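Chapter 4
Gathering Examples

Before you read: think of a skill you picked up by watching someone else. How many times did you have to see it before you could do it yourself? Keep your answer handy for Exercise 2.

In Chapter 3 we gave our robot a policy, a rule that takes in what the cameras see and gives back the next small motion of the arm. We left one huge question open. Where does the rule come from? In this chapter we get to fill it in, and I think it's the most fun part of the whole book, because you finally get to drive!

The idea is simple enough to try in an afternoon. A person steers the arm through a task while the computer writes down two streams side by side: what the cameras saw and what the person told the arm to do. One run from start to finish is called an episode. Collect enough episodes and you have a data set, and a learning system can start looking for the pattern that ties the seeing to the doing.

How many is enough? When Natalie Dawber put together the Pisholm set, which we will lean on from here to Chapter 7, she stopped at 4,000 episodes. Your first set will be far smaller. With 20 good ones you can already train something that moves in a sensible direction (and sometimes wanders off in a very silly one), and you will learn a great deal from watching it.

We will work in simulation, using the Calado simulator. A simulated table resets in a moment, a dropped can never dents, and you can place every object exactly where you want it. The price is that simulated light, friction and contact are all a little too tidy, a problem we come back to in Section 4.6.

Pay attention to variety as you go. If the banana always starts in the same spot, the system may learn the spot and ignore the banana. Move things. Approach from another side. Keep a few runs where you missed and recovered, too, as these teach the arm how to get itself out of trouble.

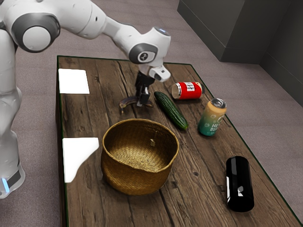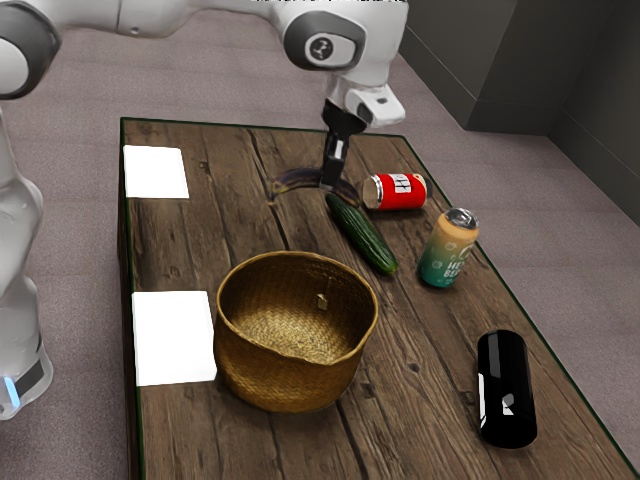
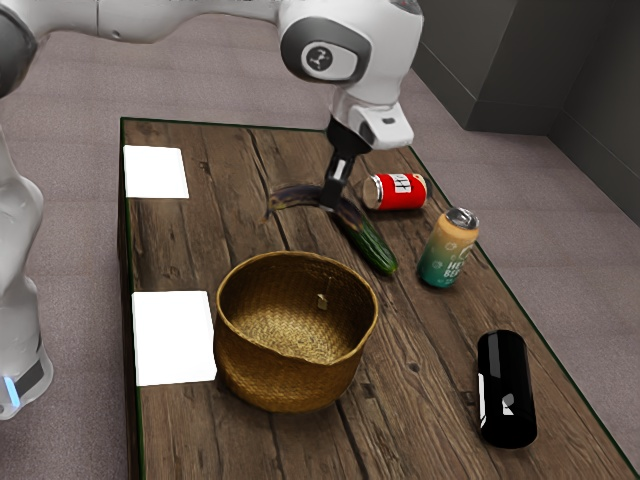 Figure 4.1. The arm over the simulated tabletop, with the basket, the cucumber and the cans.

Every episode also needs a label, a short sentence in everyday words saying what the task was. Write it before you start driving. It is surprisingly easy to drift halfway through a run and end up with a label for one job and motions for another. Section 4.2 covers labels in detail, and Section 4.3 takes up the matter of when to throw an episode away.

Key terms in this chapter: episode, demonstration, operator, action stream, reset, label

4.1 Setting Up Your First Recording

Open Calado and load the tabletop project from the Chapter 4 folder. Before recording anything, spend a few minutes just moving the arm until the controls feel natural in your hands.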